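Soduner

README

A small interpreter for Finness, the esoteric language where every instruction is some number of spaces followed by one vowel. I wrote it after reading the claim on the Fustska wiki that Finness is "fully specified." I have my doubts. The spec is 2 pages long and one of them is a poem.

Usage

Run soduner with a file name. Input is read from the terminal. There is no option to read it from anywhere else, and I don't plan to add one.

The tape has 1000 cells. The spec says "enough cells," so I picked a number. Going off either end stops the program with an error. Jae-hoon Kwak's interpreter wraps around instead, and he says that is the obvious reading. I don't see it in the text. 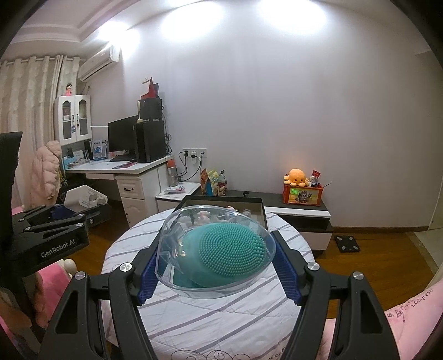 Does it run every program on the Fustska wiki?
It runs 323 of them to the end without an error. Whether they print what their authors meant is another matter, as most of them were posted with no expected output.

The Do instruction

Do is the only loop in the language and the part I trust least. The spec says it repeats "until the cell is satisfied." I take that to mean zero. Gil-soo Kong takes it to mean equal to the cell on its left, and his sorting program only works that way - so use the --left flag if you want to run it.
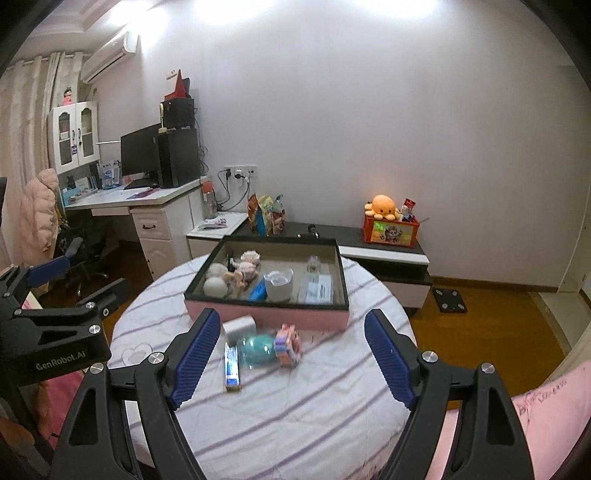
Nested loops are worse. The spec never says what happens when an inner Do changes the cell the outer one is watching. Soduner checks the outer cell only after the inner loop has finished. I tried checking it at every step, and the "hello" program printed six letters.

Tests

There are 6 tests and they all pass. I wrote them after the code, so don't read much into that. The proof that Finness is Turing complete, posted in November, uses an unbounded tape and skips the nested case. I would not cite it.
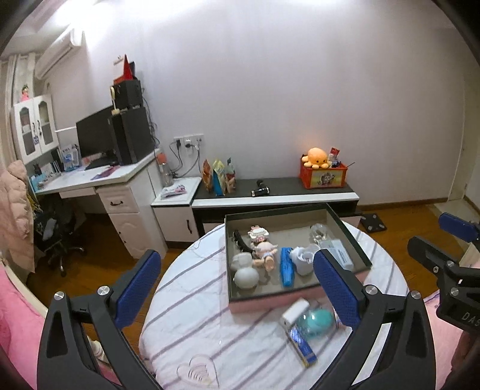
Teal pads on a round table? No: blue pads, striped cloth.Known problems

Tabs count as one space. Error messages give the line number but not the column. Y is not treated as a vowel, and I am open to arguments on that if they come with a program that needs it.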